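Buying the simulator before the arm

Diltbridge has been selling its kitchen manipulation package since July, and the pitch is simple. A small food service operator pays for a simulated bench, trains a pick-and-place routine on it, and only then commits to an arm. The subscription is $500 a month with two seats. I have had one of the seats for 30 days, and my view is that the order of purchase is wrong for most of the businesses being courted.

The software itself is competent. Installation was uneventful, the scene editor is sensibly laid out, and a routine can be replayed from the wrist view at reduced speed. Contact behaviour on rigid objects is stable. I ran 1,179 grasp attempts on cylinders, cutlery and small rounded goods, and the physics did not fail in any way that I would blame on the vendor.

The difficulty is what the customer learns from those attempts. Rendered stone has crisp veining and no grease film. Shadow borders come out as stair steps at the default quality setting, and a vision model will treat a hard, jagged line as an edge if it meets enough of them. Cutlery is worse. A real fork under a range hood throws highlights that move with the camera, and the stock lighting gives very little of that. Atton, whose bench tool is cheaper and uglier, at least randomizes its lamps by default.

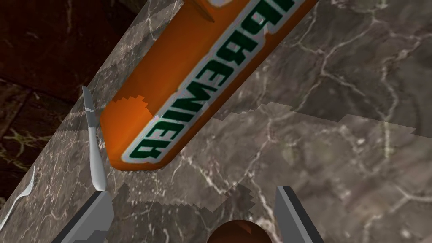
Arnel Buenaventura disagrees with me on this point. Jagged shadows, he wrote after reading a draft, are a rendering setting and a customer can raise it in a minute; the cost is frame rate, and frame rate is cheap compared with a bent gripper finger. He would sooner see an operator make every early mistake in software, ugly light included, than make a single one over a working sink.

I accept the part about the gripper finger. The part about the setting assumes that the operator knows it matters, and the manual mentions it only in an appendix on graphics cards.

My recommendation is that Diltbridge sell the package with a loaned arm, even a slow one, and a fixed number of hours on the customer's own counter. The simulator would then be used to widen a routine that had already met real labels and real glare. Until that option exists, a café with one bench should rent hardware first and leave the subscription for its second year.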